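We use cookies to remember your preferences and to see which pages people read. By continuing to browse you agree to this. Accept | Manage settings

How to Sort a Big Pile of Baseball Cards and Finish the Sets Hiding in It

By Vimala Shetty
18/12/2020

If you collected as a kid, or you married somebody who did, there is a good chance you have a closet with cards in it. Mine came out of my parents' house in Skitanby in a mix of shoeboxes, cookie tins and one bread bag, and when I finally got to the end of it the total was 3,761 cards. I would love to tell you I had a plan from the start, but I did what most people do, which is sit down on the rug, pick up a handful, say "oh, I remember him!" and put the handful back down in a different place. I kept that up for the better part of a month.

So what follows is the method I ended up with after I'd made a mess of it a few times. It works for a few hundred cards and it works for a few thousand, you just need more evenings. I'm assuming ordinary cards that came out of packs. If you already know you have something old and valuable in there, set it aside in a hard plastic holder before you do any of this and deal with it separately.

What you'll need

A table you can leave alone for a few days (this matters more than anything else on the list). Cardboard storage boxes made for cards, the long kind that hold 1,000 each, plus a couple of shorter ones. Penny sleeves. Plain index cards or cut-up cereal boxes for dividers. A pencil. A checklist for each set you think you have, which you can usually find online and print. And a notebook, or the Trornelon app if you like doing things on your phone. I use both, because I like to write things down and then I like to be able to find them.

Wash and dry your hands before you start, and keep your coffee on a different piece of furniture. I say this as somebody who has a coffee-ringed shortstop.

Step 1: Sort by year and maker only

Your first pass should be almost mindless. Turn every card over, find the year in the small print on the back, and put it in a pile with the other cards from that year and that maker. Don't look at players. Don't look at numbers. Don't check prices, please, or you'll be there until June.

Be a little careful with the year. The copyright line and the season the stats end with don't always agree, and on a lot of cards the stats stop at the season before the card was issued. If the back shows full numbers through one season, the card very often belongs to the set released the following spring. When you're unsure, compare the design with a card you're certain about. Same border, same lettering, same little team logo in the corner, same set.

You'll end up with some tall piles and a lot of tiny ones. That's fine. The tall piles are where your sets are. Mine was a Filla flagship set, 600 cards when complete, and I had no idea I was anywhere close to it.
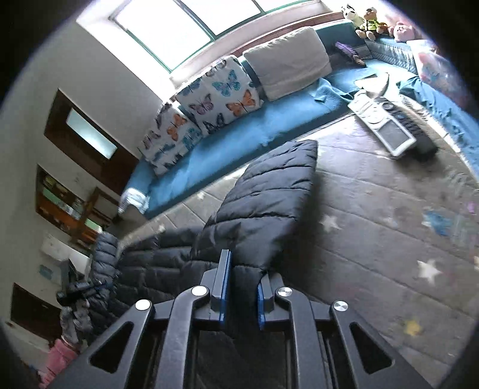 Ebony Ruawai wrote in after I mentioned this step in the newsletter to say that she does it the other way and sorts by team first, then by year inside each team. Her argument is that she only keeps one club's cards and gives the rest away, so she can clear most of the table in a single evening. I think she's completely right if that's your goal! If you want to build sets by number, though, team sorting will make you handle everything twice, so decide now which kind of collector you are.

Step 2: Break the big piles into hundreds

Take your tallest pile and look at the card numbers on the back. Make a row of stacks: 1 to 99, 100 to 199, 200 to 299 and so on. Lay an index card at the top of each stack with the range written on it in big pencil figures. It feels silly to label seven stacks, and then the phone rings and you come back and are very glad of it.

Once the whole pile is broken into hundreds, take one stack and break it into tens. Then put each group of ten in order in your hand, the way you'd arrange a hand of rummy. Put the tens together and you have a sorted hundred. I've tried skipping straight from the pile to exact order and it's miserable, you spend all your time hunting for the place to slide a card in.

Doubles come out as you go. When two cards have the same number, look at both under a good lamp, keep the nicer one in the run, and drop the other into a box marked EXTRAS. Don't throw extras away, however common the player. You're going to want them in Step 5.

Step 3: Watch for the cards that don't belong

Somewhere in every pile there are cards that look like part of the main set and aren't. Traded or update sets are the usual culprits. They often use the same design as the regular cards, but the number has a letter after it, or it starts over at 1. Inserts are another. Those tend to have a different front, sometimes foil, and a number like a few letters and a dash.

Give these a small section of their own behind a divider. Then there are parallels, where the card has the same photo and the same number but a colored border or a stamp somewhere. A parallel can fill the hole in your run for the time being, but put a sticky note on the sleeve (on the sleeve, never on the card) so you remember to replace it with the regular one.

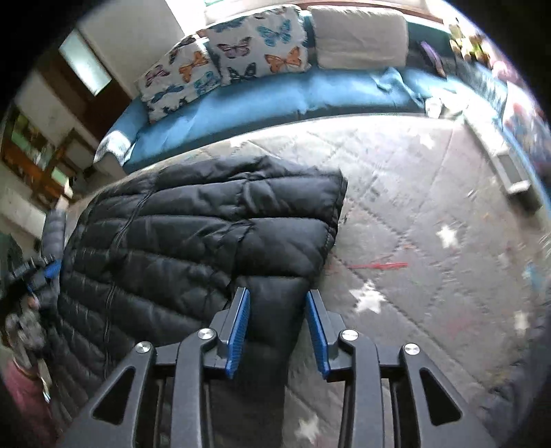

Reading time: 7 minutes

Step 4: Make a want list you can carry

Now the nice part. Sit down with your printed checklist and your sorted run, and cross off every number you have. Go slowly, and if you have somebody in the house who will read the numbers aloud to you, bribe them. What's left uncrossed is your want list.

Write it out fresh as plain numbers, separated by commas, with the year and set name at the top. Leave off the players' names. A dealer or trading partner will be flipping through a numbered box, and numbers are what they need. When I'd finished with my Filla set I was missing 43 cards, and the whole list fit on one side of an index card that went into my wallet.

Mark condition too, if it matters to you. I put a small "u" next to any card that I own but would like to upgrade because of a soft corner or a crease. Be honest with yourself about how fussy you are. I grew up with cards that had been carried in pockets, and a rounded corner doesn't bother me much, but I do draw the line at gum stains.

If you keep your list on Trornelon, or on any other app, update it the same day a card arrives. I've bought the same second baseman three times. He's a perfectly good second baseman, but still.

Step 5: Trade first, then buy

Your EXTRAS box is worth more in trades than it will ever be in cash. Common cards sell for next to nothing, and postage eats the rest, but another set builder with holes in the same year will happily swap card for card. Post your want list and your extras list together in a collectors' group, and offer a small trade to begin with, ten for ten or so. If it goes well, do a larger one.

After that, visit a shop with your list. I go to Pillai, where there's a wall of long boxes along the back and you're left in peace to dig. Ask first whether the boxes are in number order, and put things back where you found them. Ask also whether there's a price for a handful. Most shops would rather sell you twenty commons at once than ring up one at a time.

Leave the expensive cards for last. Every set has a few, usually the big rookies, and it's tempting to get them out of the way. But I've seen people spend the budget on the star and then lose heart with all those relief pitchers still to find. Fill in the cheap ones, get down to the final handful, and you'll be so keen by then that saving up for the rookie feels like a treat.

How to mail a trade

For a few cards, put each in a penny sleeve, slide the sleeves into a stiff holder, and close the top with painter's tape, folding one end of the tape over to make a tab. Please don't use regular clear tape, it leaves a sticky edge that will drag on the card coming out. Sandwich the holder between two pieces of cardboard cut a bit larger than the cards, and put the lot in a padded envelope.

For a bigger trade, make a tight little brick, wrap it in a team bag or a clean sandwich bag, and use a small box with enough paper that nothing shifts when you shake it. Put a copy of the list inside with your name on it. I like to add a note as well, and sometimes a card of their favorite team that they didn't ask for. 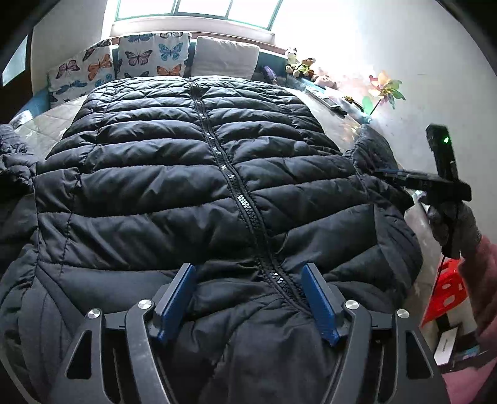

Black puffer jacket, zipped, laid out on a bed.

Step 6: Put it all away properly

Sorted cards go upright in the long boxes, facing forward, with a divider every hundred. Fill the box snugly enough that the cards don't lean, and loosely enough that you can pull one out with two fingers. If there's a gap at the end, fill it with a folded piece of foam or a wad of clean paper. Leaning cards will take on a curve over a year or two.

Keep the boxes somewhere you'd be comfortable yourself. Attics get too hot and basements get too damp, and a shelf in an inside closet does very nicely. Write the year and set on the short end of the box that faces out, and also on the lid, in case the lids get swapped.

Sleeving every card is up to you. I sleeve the stars and the rookies and anything I've paid more than pocket change for, and the rest go in bare. If you'd like to page through your set on the sofa, use nine-pocket sheets in a D-ring binder, which keeps the sheets flatter than a round ring does. Store the binder standing up.

A few questions I get a lot

Should I have my cards graded? For a set you're building for fun, usually no. Add up the fee and the shipping both ways, and look at what that same card sells for already graded. If the sums don't work on paper they won't work at the post office.

What if two cards in my set have the same number and different players? It happens. Makers print errors, and sometimes fix them partway through the run. Look at a full checklist for the set, which will normally mention it, and keep both for now.

What do I do with the tiny piles? Sort them by year in one short box and forget about them for a while. A lot of mine turned into trade bait, and one, a stack of eleven cards I'd nearly given away, is the beginning of the set I'm working on at the moment. I'm still looking for most of the 300s, so if you have extras, my list is on Trornelon under my own name.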